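Kitchen notebook, May
Canelé trials, batch 6

Started at 5:40 because the copper molds wanted re-seasoning and I wanted the oven before the bread people got to it. They got to it anyway. Lost the bottom deck until quarter past seven and spent the time scraping beeswax off the bench with a bench knife, a skill I hadn't planned to be this good at.

Where we left off: batch 5 had decent color, a custard like wet sponge, and white bottoms on half of them. Aisling Corrigan wrote "sad hats" in the margin of the tasting sheet and gave no score. I have decided to treat this as a low score.

Changes for this one, and I know it should be one change at a time. Aisling, if you're reading, I know.

Batter rested 3 nights in the walk-in, up from one. Milk taken hot to the flour and butter, eggs stirred in with a spatula and kept well away from the whisk. Rum up slightly. Vanilla from the Winau jar, the old one with the handwritten lid, as the new one smells like a candle shop. Everything else as batch 5.

The batter had separated by this morning, as it always does, with a layer of butter on top and something like wallpaper paste underneath. Stirred it back slowly. Put it through the sieve twice and still got a few bits of cooked egg, so the milk was hotter than I thought or I was less patient than I claim. Probably both.

Molds: half copper with beeswax and butter, half the Dvorak nonstick ones with plain butter. The Dvorak ones were bought in a fit of thrift and are still on probation. Copper warmed first, filled with the wax mix, tipped out onto the rack, left upside down. You want a film you can barely see. On two of them I could see it fine, so back in the oven and tip again. Then all of them into the freezer, with the batter going in at fridge temperature. Filled to a finger below the rim.

Oven: the Hestix, top deck. Set high to begin with, 10 minutes, then down. The display says one thing and the hanging thermometer says another and I have stopped trying to get them to talk to each other. I went by the thermometer, which read 382 F after the drop and stayed close to it for the rest of the bake. I'd been aiming a touch lower. Left it.

Notes during the bake:

They mushroomed at the 20 minute mark, copper first. Batch 5 did this too and I panicked and pulled the tray. Didn't panic this time, or did it sitting down. They sank back on their own by the half hour, apart from two in the back left corner that stayed up like they were waiting to be called on. Pricked those with a skewer. One went down. The other one I pulled out, let sulk on the counter for a minute, and put back.

Rotated the tray at 35. Smell of beeswax all through the building, and somebody from the front came in to ask if we were burning candles. Said yes.

Tested one copper at 55. Too pale. Tested again at 65, much better, mahogany on the sides and a bit lighter on the crown. Pulled the copper set then. Gave the Dvorak set a few minutes more and they needed them.

Results, cooled an hour on the rack:

Copper. Good shell, cracks when you press it, and the sound is right. Inside is properly custardy with holes, a real honeycomb in most and one big cave in one. Bottoms are brown except for the sulking one, which has a white patch the shape of Florida. Wax taste gone, or low enough that I've lost the ability to notice. Would like a second opinion from someone who hasn't been breathing it all morning.

Dvorak. Softer shell, more the chew of a good caramel than a crust. Color even but dull. They did all drop out with one tap, while two of the copper ones had to be persuaded with a toothpick and some language. If we were selling these out of a box at room temperature I doubt most people would send them back. I would, but I'm not most people and I get them free.

Three nights of rest did more than anything else here, I think. The rum has settled in and the flavor is rounder. Can't prove it with four changes in one batch, see above.

Cost side, as the Clevstead cafe keeps asking: they want around 100 a week, mini size, and they want them by 8. A three-night rest is no trouble, it's just shelf space. The hour-plus in the top deck is the trouble. Minis should go quicker but we haven't baked a single mini yet, so I'm not promising anybody anything. Someone (not me) has apparently promised already.

Aisling came by at noon, ate a copper one standing up, ate a second, and said the crown could go darker. She then took the Florida one home. No mention of hats.

For batch 7:

- same batter, same rest, change NOTHING in the bowl
- milk a bit cooler, see if the egg bits go away
- keep the back left corner empty
- copper only, 5 minutes longer
- ask whether the mini molds were ordered or only talked about
- buy beeswax, we're down to the end of the block and the end of the block has crumbs in it

Leftover batter in the walk-in, blue lid, labeled. Please don't make pancakes with it again. They were good pancakes, but still.

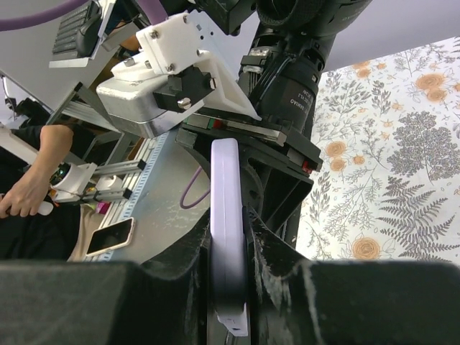
Pale lavender piece held upright in the gripper, second arm behind.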